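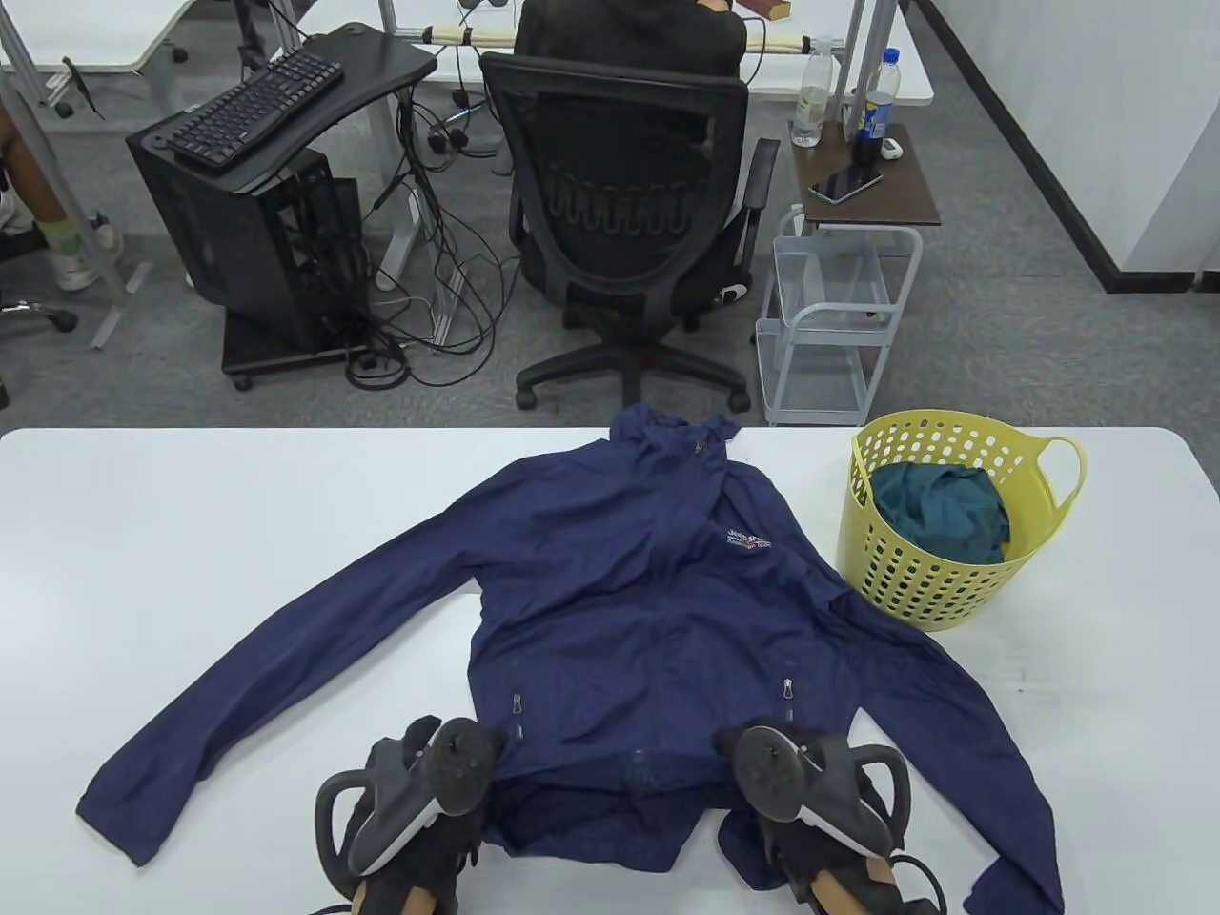 Minutes, hand-grip demo group, May 17, 2026

I took notes this time, so blame me for the spelling. Veikko Ahonen chaired and kept us mostly on track. Everyone else was there except the Gostari folks, who sent their numbers by email.

Last minutes: fine, no changes. The missing charger got found.

Folding demos. We're at 2227 good ones for the Jodley set, and 300 of those are jackets. Veikko wants more jackets – the thin, slippery kind with a hood and zippers – and I'm with him. T-shirts are easy now and we've got piles of them. With jackets, people start in all sorts of ways, and he'd like us to settle on one: jacket flat, sleeves out, a gripper on each side of the bottom hem, then bring the hem up toward the hood. I said I like doing the sleeves first (I still do!) but I got outvoted. Hem first it is, starting with the next batch.

We threw out 34 clips. Most were somebody letting go of the cloth too early and grabbing again with bare fingers. Please don't! If you lose the hem, open the jaws, go back and pinch it again with the gripper. A clumsy save is fine to keep, a finger save goes in the trash.

Cables. Long chat about this one. The right-hand cable drags over the cloth when you reach across, and seven of us have seven different tricks for it. Sjöberg has a clip that holds it to your forearm and we're going to try a couple.

Remote control. The Cava arm is still too slow for hoods when you drive it from the other desk. Veikko will turn down the smoothing and we'll look again in September.

To do: I write up the hem-first steps, Veikko orders clips, Gostari resends the sheet with the column names on it this time.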